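Home Reviews Festivals Short Films Listings Contact

After a long wait, and a good deal of pleading from those of us who saw it at the Jurnport festival back in the spring, The Ferry to Trastholm is finally getting a proper theatrical run this November, starting with the two screens at the Hesberg. It's a quiet family drama, 90 minutes on the nose, about a daughter who comes home to sort through her late mother's kitchen and ends up staying the whole winter. 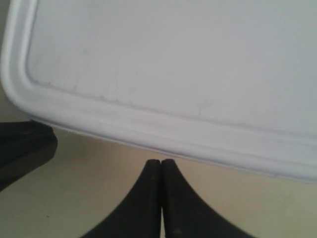 The molded rim, close up.

Marinescu Pictures picked up the rights over the summer, and the company tells us the print will be the same cut that played at Jurnport, with the long, nearly wordless dinner at the end left just as it was (I was so glad to hear it — that dinner is where half my row started sniffling). The festival audience gave it 1054 votes out of the 2707 cast for the viewers' prize, a lovely showing for a first feature with no big names in it.

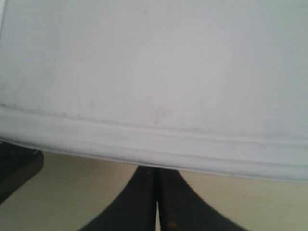
White surface with light scuff marks.

The Hesberg will show it every evening at 7, with a late afternoon screening added if the early houses are good, and there'll be 5 other towns along the coast joining in before the month is out. 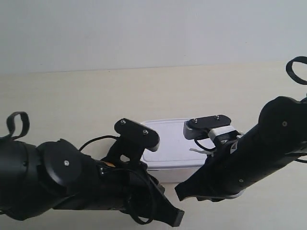 Tickets go on sale at the box office and on the theater's own site, and members can bring a guest along to the first evening for free, so do think of that friend who always says there's nothing on. The bar will stay open afterward for anyone who'd like to sit and talk it over.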